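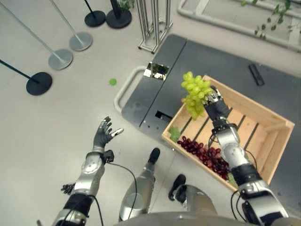
Ticket: Jirnel paper pack opens with white boxes behind the elements
Product: Jirnel, full digital scrapbooking kit
Opened by: Isla Harawira
Status: Closed
4 min read

I bought the Jirnel kit and the matching alpha on 23 January 2026 and downloaded both the same evening. The papers are fine. The problem is with the elements. When I drag a flower or a ribbon onto my page, it comes in with a solid white box behind it. The drop shadow then goes around the box and not around the flower.

It happens with 33 of the element files. The rest come in with a clear background the way they should. I can't see a pattern in the names. The buttons are all okay, the ribbons are mostly bad, and the word strips are half and half.

What I have tried so far:

Downloaded the zip again. Same files are bad.

Opened a bad file by itself instead of dragging it. Same white box.

Opened an element from the Mfinanga kit, which I bought from you last year. That one is fine, so I don't think it is my program.

Restarted the computer.

I use Tivo for my layouts, on a laptop. I have a 12 x 12 page set up at the usual size. I need the kit for an album that goes to the printer at the end of January, so a quick answer would help.

Reply from support (Tarun Mathur)

Thanks for the list, that saves some time. I downloaded the customer copy of the zip and opened the elements folder. All of the files in it have clear backgrounds on my side, including the ribbons. So the copy in the store is good, and something is happening between the download and your page.

Could you check three things for me?

1. Look at the file type of one bad element and one good one. Every element should end in .png. If the bad ones end in .jpg, they were converted somewhere, and a .jpg can't hold a clear background.

2. Tell me where the zip is saved when you unzip it. If it goes straight into a photo library or a synced folder, please say which one.

3. Tell me the file size of one of the bad ribbons. The originals are all over 200 KB.

Please don't delete anything yet.

Isla Harawira wrote:

The bad ones all end in .jpg. I never noticed because the endings were hidden and I had to turn them on. The good ones are .png.

I unzip into a folder called Kits, and Kits is inside the folder that Kovholm backs up. Kovholm is the photo storage I pay for. I have had it since before Christmas. The Mfinanga kit is from before that and lives on an external drive.

The ribbon I looked at is 88 KB.

Tarun Mathur wrote:

That points to Kovholm. It has a setting that saves space by replacing large image files with smaller .jpg copies. On a photo you would hardly see it. On a kit element it fills the clear area with white. The small files fall under its size limit and get left alone, and that would explain why your buttons came through.

Steps to fix it:

1. Open the Kovholm settings, go to Storage, and turn off "Make smaller copies." On some versions it is called "Save space on this device."

2. Make a new folder outside the backed-up one. The external drive would be a good place.

3. Download the zip again and unzip it there. Your link has 7 downloads left, so you won't run out.

4. Point Tivo to the new folder. Go to Library, then Folders, then Add. Remove the old Kits folder from the same list or you will see two of everything.

5. On pages you have already started, click each bad element, choose Replace, and pick the .png with the same name. Size and position will stay as you had them. The shadow will need to be put on again.

Renaming the .jpg files to .png will not work. The clear part is already gone from those copies.

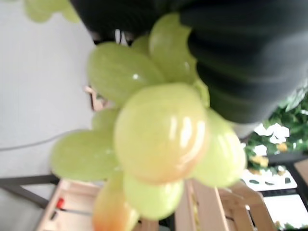 Isla Harawira wrote that steps 1 to 4 had worked and that the ribbons now came in clean, but Replace was grayed out on two of her pages. She had tried closing Tivo and opening it again with no change. The other pages were fine, and she asked whether she would have to build those two from scratch.

Tarun Mathur wrote:

No, you shouldn't have to. Replace is grayed out when an element is merged with something else or the page is locked. Look for the small padlock next to the page name first. If it is locked, click it once. If it isn't locked, click the element and see if the Layers list calls it a Group. Ungroup it, replace the element, then group it again.

If the layer has been merged and flattened, Undo is the only way back, and only if you haven't closed the file. In that case put the new ribbon on top of the old one and cover the white with a piece of the background paper.

Isla Harawira wrote:

They were groups. I had grouped the ribbon and the tag together on both pages and forgotten. Ungrouped, replaced, done. The shadows took me a while – I had used a different angle on each page – but they match now.

One more question while this is open. The alpha came in the same download and I haven't used it yet. Should I redo that as well?

Tarun Mathur wrote:

Yes, do the alpha too. Some of the wider letters are big enough to have been converted, M and W especially. Use the new folder and delete the old one once you have checked that your pages open with nothing missing.

I have added a note to the Read Me file that goes with our kits, telling people to unzip outside any folder that shrinks images. Closing this now. If a white box turns up on another page, reply here and the ticket will open again.

8 comments
Shares: 7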